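Cleaning the dust out of an old desktop PC

By Ludger Hollmann
December

My desktop had been getting louder all fall, to the point where I was turning up the TV to cover it. I finally opened it up and gave it a proper cleaning, and it took me less than an evening.

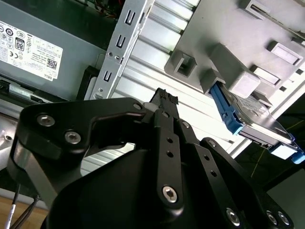

First, shut it down properly, flip the switch on the power supply and pull the cord. Then hold the power button in for 6 seconds or so to drain what's left. Touch bare metal on the case before you go poking at anything.

I do mine on the back porch, and if you have one, do that too – the first blast of air makes a cloud you don't want on your couch! Keep the can upright and use short puffs. Hold each fan still with a finger while you blow, or it'll spin way faster than it was built to.

Start at the top and work down. The heat sink on the processor is usually the worst spot, and I go at it from both sides with a soft paintbrush (an old one from Stedwood, nice and floppy). Don't open the power supply itself, just blow through the grille.

If you have a front filter, rinse it in the sink and let it dry overnight. I got impatient once and used a hair dryer, and now that filter is shaped like a potato chip.

Before you close up, push on every cable you bumped. Then plug back in and listen. My processor was idling at 71 degrees before and I'll post the new number once I've used it for a week.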